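床用サンダー「Flirero」を使ってみた　古い無垢床の研磨レビュー
2018年10月24日

9月に、自宅の廊下と和室隣の板の間を研磨して塗り直しました。使ったのは床用の電動サンダー Flirero です。購入ではなく、建材店の Gillies で借りています。業者に頼むか自分でやるかで迷っている人に向けて、使った感想をまとめておきます。

床は杉の無垢板で、前の持ち主がウレタン系の塗料を塗っていたようです。人がよく歩くところだけ塗膜がはがれて木が黒ずみ、端のほうは飴色の膜が残ったままでした。ワックスをかけても色むらが目立つだけなので、いったん全部落とすことにしました。

Flirero は四角い研磨パッドが細かく振動するタイプの機械です。ドラム式のように回転する筒で削るものに比べると削る力は弱く、そのぶん失敗しにくいと店で説明を受けました。使ってみた印象もそのとおりで、同じ場所に少し長く止めてしまっても深い溝にはなりません。杉のような柔らかい木には向いていると思います。

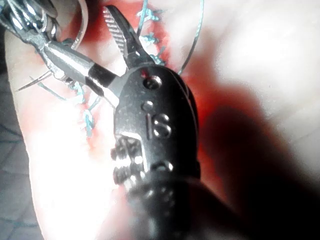 本体は重いです。玄関の上がり框を越えるところは二人で持ち上げました。ただ、床に置いてしまえば重さが研磨の圧力になるので、上から押しつける必要はありません。ハンドルに軽く手を添えて、板の目に沿ってゆっくり歩くだけです。最初のうちは速く歩きすぎて、塗膜がまだらに残りました。自分で遅いと感じるくらいの速さがちょうどよかったです。

研磨紙は面ファスナーで貼りつけます。交換は本体を後ろに倒してはがし、新しいものを当てるだけで、工具は使いません。粗いものから始めて、最後は100番で仕上げました。塗膜が厚く残っているところでは、粗い紙がすぐ目詰まりします。目詰まりした紙で続けても床が熱をもつばかりで進まないので、早めに替えたほうが結局は安くつきます。研磨紙は Jimero のものを店で勧められ、未使用なら返品できるとのことで多めに持ち帰りました。これは助かりました。

集塵は期待していたより良好です。本体の後ろに布の袋がついていて、中央を削っている間はほとんど粉が舞いません。袋が半分を超えたあたりから吸いが落ちるので、こまめに捨てました。それでも細かい粉は隣の部屋まで回ります。ふすまは養生テープで目張りし、照明の傘は外しておくべきでした。傘の拭き掃除が面倒でした。

音については、掃除機より低く、こもった音が続く感じです。耳栓はあったほうが楽です。隣の家には前の日に声をかけておきました。振動は手よりも足の裏に残ります。 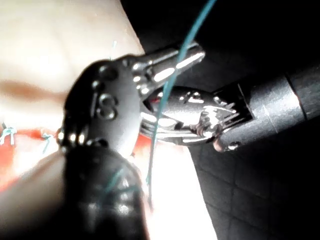

Morag Forsyth さんからは、この記事の下書きを載せた段階で、壁際はどう処理したのかという質問をもらいました。あちらでは本体で届くところまで削ったあと、幅木の手前に帯のように古い色が残ってしまい、塗ってから後悔したそうです。手持ちの小型サンダーで同じ番手まで追いかけたが、境目が光の角度で見える、とも書かれていました。

うちでも同じことが起きかけました。Flirero は四角いパッドなので、カタログの写真では壁際まで届くように見えます。ところが本体のカバーがパッドより少し外に張り出しているため、壁にぴったり寄せても削れない部分が残ります。柱の出っ張りがあるところはなおさらです。

壁際は Gillies で一緒に借りた小型の三角サンダーを使いました。順番が大事で、粗い番手の段階で壁際も粗い番手で削り、それから次の番手に進みます。中央を最後まで仕上げてから壁際に取りかかると、どこまで削ればそろうのか分からなくなります。私は廊下でこれをやってしまい、板の間では順番を直しました。廊下の壁際は今も斜めから見ると境目が分かります。家具を置けば隠れる程度ですが、廊下なので置くものがありません。

入り隅の角だけは機械が入らず、スクレーパーで手作業です。刃を立てて手前に引くと、塗膜が薄い鰹節のように取れます。この作業に思いのほか時間がかかり、腰にもきました。座布団か膝当てを用意しておくといいです。
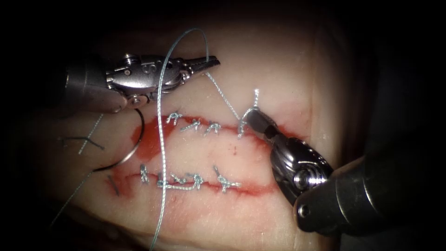

釘の頭も先に見ておく必要があります。古い床は板が痩せて釘が浮いていることがあり、そのまま機械をかけると研磨紙が裂けます。私は板の間で2枚だめにしました。ポンチで釘を沈めてから始めれば済む話で、説明書にも書いてあります。ちなみに説明書は英語を直訳したような文章で読みにくいのですが、図だけ追っていけば困ることはありませんでした。

仕上げは Bunance の床用オイルを塗りました。色は透明です。研磨直後の杉はかなり白っぽく、これで大丈夫かと不安になりますが、オイルが入ると落ち着いた色に戻ります。塗る前に掃除機をかけ、固く絞った布で拭き、しっかり乾かしてから塗りました。布拭きをすると木の毛羽が少し立つので、気になる人は乾いたあとに細かい紙で手磨きをしてください。

オイルは薄く塗って、余分を拭き取るのが基本です。廊下は欲張って厚めに塗ったところがいつまでもべたつき、靴下で歩くと跡がつきました。塗料が悪いわけではなく、塗り方の問題です。拭き取りに使った布は丸めて放置すると発熱するおそれがあるので、水に浸してから捨ててください。缶にも同じ注意が書かれています。

費用の面では、3日間借りて、研磨紙とオイルを合わせても、業者の見積もりよりだいぶ安く済みました。ただし見積もりには壁際の処理も粉の掃除も含まれています。自分の手間をどう数えるかで評価は変わります。板の間は6畳で、ここだけなら自分でやってよかったと素直に思えます。廊下は狭くて壁際の割合が大きく、機械の良さがあまり出ませんでした。もう一度やるなら、廊下は最初から小型の機械だけで進めます。

気になった点も書いておきます。まず電源コードが短めです。延長コードをつなぐと接続部が床の上で引きずられ、角を曲がるたびに抜けかけました。コードは肩にかけて、自分の後ろへ逃がすようにすると扱いやすくなります。次にスイッチの位置です。ハンドルの付け根にあるので、とっさに止めたいときに手を伸ばす必要があります。握っている位置で切れるようにしてほしいところです。それから、貸出機だったせいかパッドの縁が少しへたっていて、紙の角がめくれやすくなっていました。借りるときに裏側を見せてもらうことをお勧めします。

反対に、買う必要があるかと聞かれたら、普通の家ではないと答えます。床の研磨は何年かに一度の作業で、しまっておく場所も取ります。収納するときはハンドルを折りたためますが、それでも押し入れの下段をかなり占領する大きさです。借りるなら、返却日に余裕をもたせて、初日は家具の移動と釘の確認だけで終わるつもりでいたほうが気が楽です。

塗り終えてからひと月ほど暮らしてみて、裸足で歩いたときの感触は良くなりました。前は冬でも夏でも膜の上を歩いているようなぺたっとした感じがありましたが、今は木の目が足に当たります。水をこぼしたときはすぐ拭かないと輪じみになるので、台所に近い側には小さなマットを敷いています。

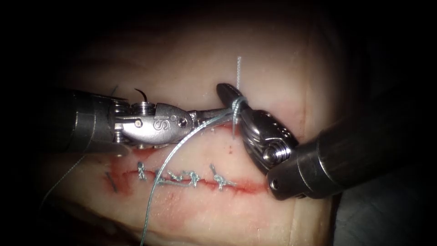

カテゴリ：床・階段／道具レビュー

評価のまとめ
削りやすさ：良い。柔らかい木なら安心して使えます。
壁際の処理：本体だけでは無理。小型機を必ず併用。
集塵：良い。袋はこまめに空にすること。
取り回し：普通。階段のある家は二人で運んでください。
音：室内では耳栓が欲しい程度。
説明書：文章は読みにくいが、図は分かりやすい。

追記
塗装が厚い床や、板どうしの段差が大きい床にも使えるかという問い合わせがありました。うちの床には大きな段差がなかったので、その点は試せていません。店の話では、段差を平らにするのが目的ならドラム式を選ぶほうが早いとのことです。また、合板に薄い木を貼った床は、削れる厚みがほとんどないため研磨そのものを勧めていないそうです。自宅の床がどちらか分からないときは、敷居の脇や床下点検口の切り口を見ると確かめられます。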